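# Pletine Wardrobe Lending: Frequently Asked Questions

Pletine lends formal and occasion wear to members for a fixed period. The answers in this page apply to all members, including those who joined through the Dultville branch. Where an answer differs for items from the Osei collection, the difference is noted.

## Membership and booking

**Who may borrow?**

Any person aged 18 or over who has completed the membership form and shown proof of address. Membership is personal and may not be shared within a household.

**How many items may I borrow at one time?**

Members may hold up to five items at once. A matching jacket and skirt, or jacket and pants, are treated as one item. Shoes and clutches are each treated as one item.

**How long is the loan period?**

The standard loan period is seven days, beginning on the day of collection. One extension may be requested, provided the item has not been reserved by another member.

**How large is the collection?**

The catalog currently lists 755 pieces. These include evening dresses, coat dresses, suits, hats, shoes, and small bags. New pieces are added each October, after the summer wedding season has ended and returned stock has been checked.

**May I reserve an item for a particular event?**

Yes. Reservations are accepted online or at the desk. Members attending a wedding or an awards dinner are advised to reserve early, as pale pink and navy coat dresses in mid-range sizes are requested often.

## Fit and styling

**Can I try an item on before I borrow it?**

Yes. Fitting rooms at the main branch are open whenever the desk is staffed. The Dultville branch offers fittings by appointment only.

**Will Pletine alter a garment for me?**

Temporary hem adjustments can be made by our fitting supervisor, Augustina Yakubu. Members may not cut, sew, glue, or tape any garment themselves. Seams on Osei pieces are not adjusted under any circumstances.

**Does Pletine give styling advice?**

Short styling consultations are available to all members. Please bring a copy of the invitation if it states a dress code. Staff can suggest shoes and a bag in a matching or contrasting shade, but the final choice rests with the member.

## Care and cleaning

**Do I need to clean an item before I return it?**

No. Please return all items unwashed. Cleaning is included in the membership fee and is carried out according to the fiber content of each piece.

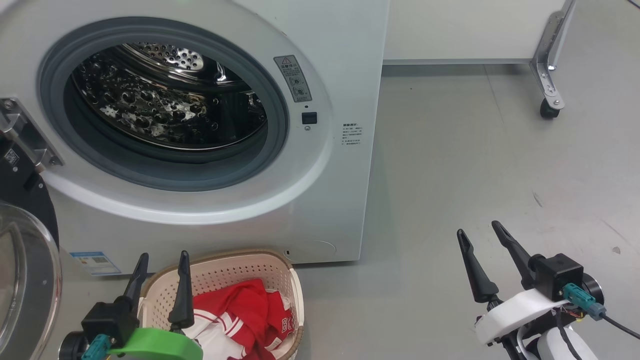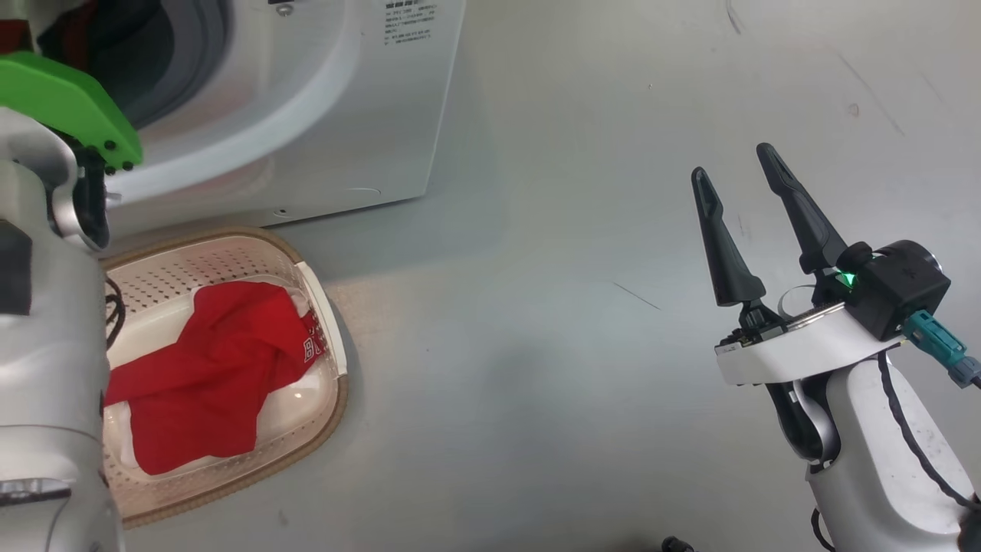 **What if I spill something on a garment?**

Blot the area with a clean, dry cloth and leave it alone. Do not use stain remover, bleach, or hot water. Tell the desk what was spilled and when, and a note will be placed with the garment on its return.

**May I iron or steam an item?**

Light steaming is permitted on cotton and wool. Silk, velvet, sequined, and pleated garments must not be steamed or ironed. Each garment bag carries a card stating what is allowed.

**What about perfume and makeup?**

Please apply both before dressing and allow perfume to dry. Foundation marks on collars are the most common cause of delay in returning a piece to the catalog.

## Returns, damage, and loss

**Where do I return my items?**

Items may be returned to either branch, in the garment bag supplied. The Clanon drop box accepts clothing and bags. Hats and shoes must be handed in at a desk.

**What happens if I am late?**

Borrowing is paused until the item is returned. If an item is more than two weeks late, the replacement cost is charged to the member's account.

**Am I charged for minor wear?**

No. Loose threads, missing buttons, and small marks are regarded as ordinary wear. Tears, burns, and lost accessories are assessed individually, and the member is notified in writing before any charge is made.

**How do I dispute a charge?**

Write to Iddrisu Kyei, Member Services Manager, quoting your membership number and the catalog number of the item. Photographs may be enclosed. The charge is suspended while the matter is under review.

## Donations

**Does Pletine accept donated clothing?**

Donations of occasion wear in good condition are accepted at the main branch on Mondays. Garments should be clean and on hangers. We are unable to accept swimwear, nightwear, or fur. Pieces that are not added to the catalog can be returned to the donor on request, and this should be stated on the donation slip at the time of drop-off.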